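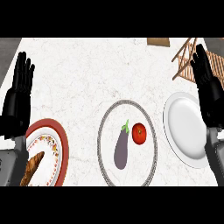 Prorka two-armed kitchen helper: progress report to the Grandham small grants desk

Print this page | E-mail this page

Period covered: March to the end of June
Prepared by: Elvira Londoño, Plornville shared workshop

Work on the real arms is behind. Work on the simulated ones is ahead, mainly on account of simulated arms not needing shoulder brackets. The brackets were cut in April to a drawing I had mirrored by mistake, so we now own two very nice left ones. Ha-rang Hwang is recutting the right.

Simulation

The table task is built and loads without complaint. It has a marble tabletop, both arms with their five-fingered hands, and three plates: one with a red rim and a floral ring, one with a speckled rim, and a plain white one. The starting layout we've settled on puts a loaf on the red-rimmed plate, an eggplant and a tomato together on the speckled one, and nothing on the white. Both hands start upright, fingers to the ceiling, like a surgeon who has just scrubbed in. The job is to move the tomato to the white plate and leave the eggplant where it lies.

We ran 149 attempts with the right hand. Results were mixed. The grasp is decent when the hand comes down from above and poor when it comes in from the side, where it tends to nudge the tomato into the eggplant and then pick up whichever one it meets first. On one memorable attempt it closed on the rim of the plate and lifted the lot. I have logged that as a failure, over Ha-rang's objection that everything did technically leave the table.

The loaf hasn't been attempted. It wants both hands, and the two hands don't yet share a clock. Until they do, the left arm's contribution is moral support.

Colour turned out to matter less than I'd feared. Swapping the plates' positions made no difference to the grasp, though it did expose a line of code in which I had typed the location of the white plate by hand. That has been fixed and we'll say no more about it.

Hardware

The left forearm is assembled and moves at the wrist. The right is in pieces in a tub under the bench, labelled. The Soler motor drivers arrived in May, and one was dead out of the bag; the replacement came within the month at no charge to the grant. Finger tendons are still fishing line. It stretches, and we retie it every 60 cycles, which is tedious but cheap. A braided cord is on order.

The emergency stop is now a proper button at bench height. It was formerly me, reaching for the plug.

Money

Spending is within the approved budget. We'd like to move what's left in the travel line over to cord and bearings. There was never going to be much travel, as the robot is bolted to a bench in Plornville.

Before the next report

- Right shoulder bracket cut and fitted, checked against the drawing by someone other than me
- Both hands on one clock
- First two-handed try at the loaf, in simulation
- Left arm, on the bench, to pick up a real tomato. We'll start with a rubber one in consideration of the floor.

The workshop is open most evenings after 7 if anyone from Grandham would like to come by. Please wear closed shoes.

E. Londoño

Related items
Prorka: first report and parts list
Bench bookings at Plornville, winter hours
Notes on retying finger tendons (H. Hwang)
Grandham small grants: how to request a budget change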